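Tufa, by Brurnurico
Hand and object tracking for two-handed household tasks

Overview | What it does | Setting up | Requirements | Licences | Support

Tufa is the perception and labelling package we wrote for teams who teach robots by showing them what people do. You give it video taken at head height, and it gives you back a tidy timeline of hands, held objects and the moments when one thing is picked up, turned, passed across or put down. It runs on your own workstation, it keeps your recordings where you left them, and it will happily chew through a long afternoon's footage while you get on with something else.

We started writing it in our small office in Pradatstead because we were fed up with doing the job by hand. Sérgio Marinho had been marking grasps in a spreadsheet, one row for every touch, and by October he had a stiff neck and a spreadsheet that took a full minute to open. The first version was a script that saved him a bit of scrolling. Quite a lot has been added to it over the years (some of it at the request of people reading this page, so thank you!), but it still opens on the same plain timeline, and Sérgio still has opinions about the colours.

What it does

Tufa looks for hands first. Each forearm is followed separately, so left stays left and right stays right even when the wrists cross or one hand goes behind whatever is being carried. Long sleeves used to be a real nuisance here, as a lot of hand trackers lean heavily on bare skin, and we spent most of a release cycle on knitwear, cuffs and work jackets.

Once it has the hands it looks for contact. For every finger it can see, Tufa gives a likelihood of touching, a rough contact patch and the name of the object it thinks is being touched. You can set how sure it needs to be before it writes anything down. Anything under your threshold goes into a review queue, and you can work through that queue from the keyboard with a cup of tea in the other hand.

Then come the objects, and flat rigid ones have had more of our attention than any others. Trays, books, chopping boards, picture frames: they tilt, they hide the hand that is holding them, and they change shape on screen enormously between face-on and edge-on. The planar model in Tufa fits four corners and a tilt to anything of this kind, and carries on fitting when a corner slips out of view or under a thumb.

Pictures within pictures

We are rather proud of this part, so please forgive a longer section. A framed photograph is a nasty thing to give to a recognition model. The model sees what is printed and reports it as though it were in the room. One of our early customers had a kitchen robot that was quite convinced there was a horse on the wall above the kettle, and it planned a very polite route to avoid it.

Tufa has a switch called Depicted Content. With it on, anything found inside a fitted flat surface is filed as belonging to that surface. It gets its own line in the timeline, greyed out and indented, and it is never sent on to the planner as an obstacle or as something to grasp. The frame itself stays a proper object with edges and a pose.

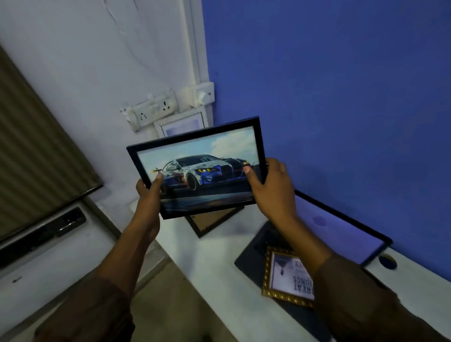

A two-handed hold for Depicted Content: the race car is filed under the black frame, and the right thumb over the glass near its grille is marked as contact with the frame.

A desk with several frames on it is a good test of the feature, and of the stacking logic that goes with it. Frames get laid face down with the backing showing, or with one edge across another, and the print in one may be the wrong way up from where the wearer is looking. Tufa reads text at any rotation. It keeps partial words as partial words, with a mark to show where the reading stopped, and it makes no attempt to guess the rest. If you would like it to guess, there is a dictionary option under Text, but please read the notes beside it first.

Shiny glass is dealt with in the same pass. Reflections tend to slide across a surface at a different rate from the print behind it, and given a short run of video Tufa can usually tell the two apart. On single stills it has much less to go on, so it will ask you more often.

The timeline

Everything Tufa finds ends up in one scrolling view. Hands are at the top, held objects in the middle and resting objects at the bottom, with contact drawn as little bridges between them. Drag the end of a bridge to move the moment of touch, or double-click it to say that it never happened. Each correction you make is saved beside the original reading, so you can always go back and see what the software thought before you got to it.

The standard vocabulary has 279 action and object labels, chosen for homes, small workshops and offices. You can rename them, merge them or add your own, and your additions travel with the project file so a colleague opening it on another machine will see the same words. Christos Mavromatis looks after the vocabulary and is very willing to talk about the difference between "place" and "put", should you have a spare hour.

Passing it on to the planner

Labels are only useful if something reads them, and most of our customers read them with Dodby, our two-arm motion planner. Dodby takes the contact patches and object poses from Tufa and turns them into grasp suggestions for your own arms, taking into account the reach and hand width you have entered. It will also tell you when a person's grip simply can't be copied by your hardware, and offer the nearest thing that can.

You don't need Dodby to use Tufa. The export menu writes plain CSV and JSON, and the file layout is set out in full in the handbook, with a worked sample for each event type. If you already have a training pipeline you like, keep it, and ask us for a hand with the import if you get stuck.

Setting up

Installation is one download and one restart. On first opening, Tufa asks for a folder of video and runs a calibration over the first clip it finds. Choose a clip in which both hands come into view and leave again, and where something gets picked up. It needn't be interesting. A mug will do nicely.

After that you choose a profile. There are 3 of them: Tabletop, Standing Work and Moving About. Tabletop is the one for sorting, wrapping, framing and most desk jobs. It assumes a work surface near the bottom of the view and looks hardest there. Moving About is the slowest by a good margin and is meant for people walking between rooms, so do try the other two first.

If hands are being missed, turn up Sleeve Tolerance before you touch anything else. If objects flicker between two names, lower the Rename Rate. Both sliders are on the front page of the settings, where we moved them after one too many phone calls.

Requirements

Operating system: 64-bit Linux or Windows
Memory: 16 GB, with 32 GB recommended for long recordings
Graphics: a dedicated card with 8 GB of its own memory
Disk: 322 GB free for the full model set and working files; the Tabletop profile alone needs far less
Network: needed for installation and updates only

Licences

Tufa is sold by the seat. A seat licence covers one named person and can be moved to somebody else whenever you like from the account page. Teaching departments may use a shared lab licence, which covers every machine in one room. Updates are included for 3 years, and after that your copy carries on working as it is, with no reminders popping up in the middle of your work.

Dodby is licensed separately. If you buy both together we take off the cost of the link module, and the basket should do this for you. Do drop us a line if it doesn't.

Support

Write to us through the support form and attach the project file if you can, with or without the video. Sérgio and Christos share the inbox and answer in the order things arrive. Please mention your profile and whether Depicted Content was switched on, as those are the first things they will ask.

Download the trial | Read the handbook | Ask a question before buying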